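工单 3276
产品:Zulludero 组织垫(红色),批次 1094
分类:耗材 / 表面处理
状态:处理中
提交方:Lowther 缝合练习室
优先级:一般(我填的是“较高”,系统改的)

问题描述

这批垫子表面太亮,灯一开就是一片白光,针尖落在哪里很难判断。更麻烦的是第二个问题:弯针进针时会先在表面滑一小段才扎进去,出针点因此老是偏。上一批没有这种情况,至少没有明显到大家都来抱怨。

说明书上写“表面触感与真实组织一致”。这句话我看了好几遍,没找到是跟什么组织比、怎么比的。先不争这个,我只想知道 1094 这一批是不是换了涂层,换了就请直说。

一共收到 12 块,同一个箱子,箱子没有破损。

首次回复(Zulitz 支持)

回复里列了三条可能:垫子表面有残留油脂;针尖已钝;器械钳口夹持不稳。要求逐条排除后再上报。没有回答涂层的问题。

我把第三条放在最前面查,因为我最不信它。同一套器械,用旧批次的垫子时好好的,换了新批次就“夹持不稳”,未免太巧。不过话说在前面,不信归不信,查还是查。

第一步:钳口

按支持给的步骤,张开、合上,看两片钳口是否对齐,看有没有线头或碎屑卡在里面。钳口张开时是个 V 字形,合上后我用一小段缝线试拉,拉不动。换一根细一号的线再试,也拉不动。夹着弯针左右轻拨,针身没有转。

支持还要我抄下罩壳上的刻字,说可以据此查出厂批次。罩壳上有两颗小圆螺丝,刻字就在两颗螺丝之间,又浅又反光,照片上读不出来。我回了“无法辨认”,对方又发来一遍同样的请求,措辞一个字没变,我怀疑是自动发的。

螺丝我没有动。步骤里写着“必要时拧紧”,可是没写什么叫必要,也没写拧到多紧。这种话等于没说,出了问题还得算在我头上。

结论:钳口这一条,我这边看不出毛病。 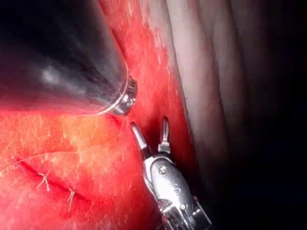 第二步:表面清洁

支持建议用温水加中性洗涤剂擦洗,晾干后再试。

照做了。从箱子里随手抽了一块,正面擦两遍,清水冲掉,立着晾到第二天早上。结果:亮还是那么亮,滑还是那么滑。唯一的变化是边上沾了点毛巾的纤维,又花时间一根根拈下来。

另外抽了一块,只洗一半,中间拿胶带隔开,请练习的人两边各缝一排,事先不告诉他们哪边洗过。两个人猜左边好用,一个人猜右边,还有一个说没区别。样本很小,我不会拿这个去证明什么,但要说“清洁后明显改善”(支持文章里的原话),我这里没看到。

顺便提一句,那篇支持文章的配图是蓝色垫子。红色这一款是不是同样的表面,文章里没提。

第三步:针

支持认为针尖钝是“最常见原因”。好,那就换针。

拆了一包 Prikosen 的新弯针,和正在用的那根轮着来。新针第一下确实好扎一些,这一点我承认。可是到了第 3 针,又开始先滑后进。要么这根针三针就钝了,要么问题在垫子上。前一种说法如果成立,那该另开一张工单给卖针的。

进针角度也试过。针尖尽量垂直于垫面时,打滑少很多;稍微斜一点就滑。这和教学里讲的一样,本来就该垂直进针,所以有人会说是手法问题。我的看法是,旧批次斜一点也能进,新批次不行,手还是那些手。

附带发现:垫子装上去之后表面是拱起来的,往一侧弯下去。在弧面上“垂直”这个词就不那么好掌握了,越靠边越难。旧批次装上去也拱,但我没有量过,不敢说两批一样。这一点是我自己的漏洞,先记着。

第四步:灯光

周五上午做的。把灯压低、抬高、往旁边挪,都试过。灯压低,亮斑变小,但是更刺眼;灯抬高,亮斑散开,整个垫面都泛着光,深灰色的弯针悬在上面,离垫面到底有多远全凭经验。垫面上连个可以参照的影子都看不清。

支持建议“适当调节光源角度”。适当是多少度?追问之后,得到的回答是“以使用者舒适为准”。使用者不舒适,所以才有这张工单。

最后凑合能用的办法是在灯前夹一张描图纸,亮斑软了不少,代价是整体暗下来,边角几乎黑掉。只能算临时措施,不能算解决。谁要是把这条写成“已解决”,我会重新打开工单。

第五步:与旧批次对照

本来想在最前面做,结果旧批次只剩一块,正面已经缝得没有几处好地方,只有一角还能下针。在那一角上试了几针,没有先滑后进的现象。

说服力有限,我知道。用旧了的垫子表面本来就糙一些,不打滑也许就是这个缘故。真要对照,得有一块没拆封的旧批次垫子,我手上没有,请 Zulitz 寄一块来。他们仓库里总该有留样吧。

当前状况小结

钳口:未见异常。
清洁:无改善。
换针:开头略好,随后照旧。
灯光:描图纸可缓解反光,对打滑没有作用。
旧批次对照:证据不足,等留样。

弯针在左,合拢的钳口在右,离红色垫面很近,就是在这种距离上最容易判断错。肉眼看着已经贴上了,往下一送,发现还差一截;下一次收着力,针尖又在面上划过去。刚来的学员常常以为是自己手抖。

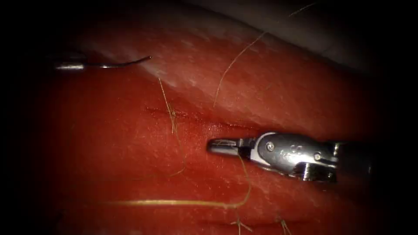 Noeline Halliday 回复:我这边用的也是 1094 批,反光同意,打滑不太同意。我们头两天也滑,后来把垫子拆了封摊在架子上放着,过了一个星期再用就好多了。没有做过对照,也可能是大家练熟了。另外描图纸我们试过,太暗,现在是把灯转到侪面墙上打反射光,你们房间墙要是深色的就别费劲了。

提交方回复:谢谢,摊放这一条支持从来没提过。不过“过一个星期就好了”和“大家练熟了”我分不开,您也说了分不开。我打算这样做:今天拆三块摊着,其余的原封不动,一个星期之后混在一起发下去,背面编号,只有我知道哪块是哪块。如果摊过的确实不滑,那多半是表面有什么东西会挥发或者吸收掉,正好又回到涂层的问题上。墙是浅灰的,反射光明天试。

Zulitz 支持回复:感谢双方提供的信息。已将涂层问题转交产品部门。请问清洁步骤是否已经完成?

提交方回复:已完成,见第二步。请不要再让我洗一遍。

Noeline Halliday 回复:他们也让我洗了两遍。你那边编号的时候别用油性笔,会透到正面来,我们毁过一块。

提交方回复:收到,改用缝线在角上打结做记号。

待办

一、Zulitz:答复 1094 批是否更换涂层,是或否都可以。
二、Zulitz:寄一块未拆封的旧批次垫子。
三、Lowther:摊放对照,一个星期后在本工单下补结果。
四、Lowther:试墙面反射光,保留描图纸备用。
五、说明书里“适当”“必要时”两处,请给出具体数值,或者删掉。

系统提示:本工单若七日内无新回复将自动关闭。

提交方备注:摊放对照正好要一个星期,请把自动关闭取消。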